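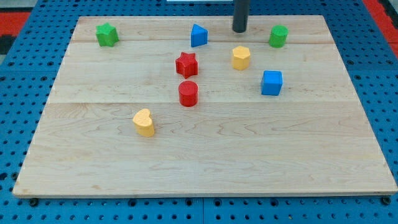

Print this page
E-mail this page

Bemar gives its block-pushing cell a service plan, and the rod a rest

MARSDEN, Tuesday, January 21, 2020 - Bemar today published the upkeep schedule for its Jikent tabletop cell, a robot whose entire career consists of nudging coloured blocks across a maple board with a grey rod. The work is gentle. The wear, customers report, is less so.

Under the new plan the rod is checked every 300 hours and replaced at 2000. Its rounded tip must clear the wood by 2 mm at all four corners of the board. Cells that fail are re-levelled at the dark fasteners, which seat in the holes of the blue pegboard and work themselves up when ignored.

The board gets a dry cloth and nothing else. Bemar withdrew its earlier advice on furniture polish in July, after the hearts and stars at one site began travelling further than anyone had asked them to.

"We make a machine that pushes a cube," the company said. "It should push it to the right place, and the fasteners have a say in that."

A full service takes 16 minutes, excluding the search for the hex key. Kits containing a rod, fasteners and a second hex key are available now through Denetti, the cell's distributor.

Print this page
E-mail this page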